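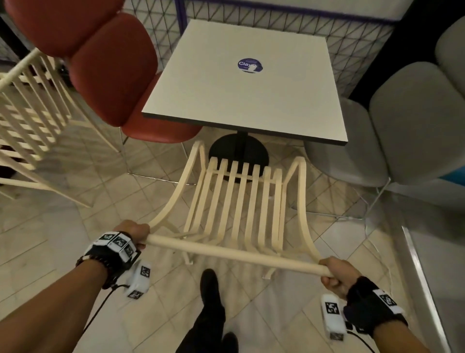
Chair pull at the square table, cream bentwood chair, both hands on the top rail. Wrist markers on.

July 14, 2023

Café set, chair tasks. Aim for this block: find out whether the hand-to-rail offset from the wrist cubes is good enough to use as a grasp label, or whether we still need the hand keypoints from the head view.

Method as agreed in March. Head view recorded throughout, wrist pose solved from whichever cube faces are visible, then a fixed transform from wrist to palm. Rail fitted as a straight segment by clicking both ends on one still per take. Vandine does the marker solve, Wiretti does the keypoints. Same clock for both.

Kept 217 takes. Left out the ones where the operator let go and regripped, as the labels have no field for that yet.

Results so far:
Wrist solve holds for most of a pull. It drops when the forearms roll inwards and the cube faces go edge-on to the view.
Longest gap was 1645 ms, on a right wrist. Interpolating across that gives a palm position well off the rail, so I have set gaps of that sort to missing.
Median palm-to-rail distance is about 3 cm with the fixed transform. Refitting the transform per operator brings it down to 2 cm. Worth doing, it only takes a short calibration at the start.
Keypoints are better when the fingers are wrapped over the rail and worse once the chair is tipped, when they jump on to the slats. The markers don't care about slats.

The slatted chairs are harder than the upholstered ones for the rail fit as well. The rail is rounded and the clicked ends move depending on who clicks. Two of us did the same batch and the disagreement was mostly along the rail, very little across it. Across is what matters for the grasp, so leaving it for now.

Tried the Fostia filter on the raw poses. Smooths nicely but lags at the start of the pull – the very part we want. Switched off again.

Cables: tape the slack to the forearm before each session. A pull on the lead shifts the strap and the transform is then wrong for the rest of the take.

To do
– per-operator transform into the Cunha script, rerun everything
– add a regrip field to the labels
– try a curved rail model on the cream chairs
– check whether the missing stretches bunch up at the same point in the pull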